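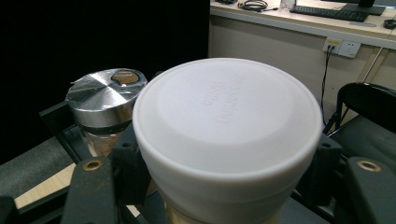

Fig. 1. White plastic container with a round lid. The raised lettering is molded into the lid.

Unit 4: Plastics in Everyday Goods
Instructor: Lizeth Ticona

Reading for this unit: course pack, chapter 5. Bring the worksheet from Unit 3, as we will finish the last two problems at the start of class.

4.1 Two families

Plastics are sorted first by what heat does to them. A thermoplastic softens when heated and hardens again when cooled, and this can be repeated. Polyethylene, polypropylene, and polystyrene are all thermoplastics. A thermoset cures once, by a chemical reaction, and will char before it melts. Epoxy and melamine are the usual examples. Most packaging is thermoplastic. Countertops, pan handles, and circuit boards are often thermoset.

4.2 Injection molding

Pellets are fed from a hopper into a heated barrel. A screw turns, melts the plastic, and pushes it forward. The screw then acts as a plunger and forces the melt into a closed steel mold. The part cools, the mold opens, and pins push the part out.

Terms to know:
Gate: the small opening where plastic enters the cavity. It usually leaves a mark.
Parting line: the thin ridge where the mold halves meet.
Draft: a slight taper on the walls so the part will release.
Sink: a shallow dip over a thick section, caused by uneven cooling.
Flash: thin extra plastic that leaked out at the parting line.

Lettering is cheap to add because it is cut into the mold one time. To get raised letters on the part, the letters are cut down into the steel. Sunken letters are harder, as the steel around them has to be removed.

4.3 Cost

Molds are expensive and parts are cheap. In the Parnness case from the course pack, the firm paid for a single mold and planned a first run of 1,140 lids. Spread over so few parts, the mold was nearly the whole cost of each one. Goseris, in the same case, shared a mold base with another product line and paid only for the insert. Be ready to explain which choice you would make if the order might be repeated.

4.4 Surface finish

A polished mold gives a glossy part, and a textured mold gives a matte one. Texture hides scratches, fingerprints, and minor flow marks, but it needs more draft because the plastic grips the steel. Dark matte surfaces are common on trays and cases.

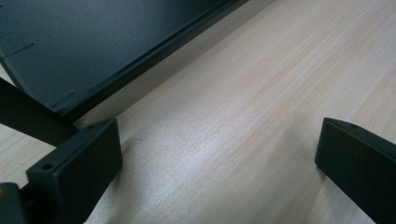
Fig. 2. Matte, faintly speckled finish on dark gray plastic, with a raised rim along the edge.

A rim or lip stiffens a flat panel with very little added material. Ribs on the back side do the same job. Keep ribs thinner than the wall they support, or sink will show on the front.

4.5 Homework (22 points)

1. Choose one molded item at home. Sketch it and label the parting line and the gate if you can find them.
2. Explain why a bucket tapers toward the bottom. Give two reasons.
3. A mold makes 120 parts per hour. How long does the Parnness run take, ignoring setup?
4. Read the Ondieki handout and list the defects it names. Say which ones come from cooling.

Homework is due before the Romimside plant visit in October. Closed shoes are required for the visit.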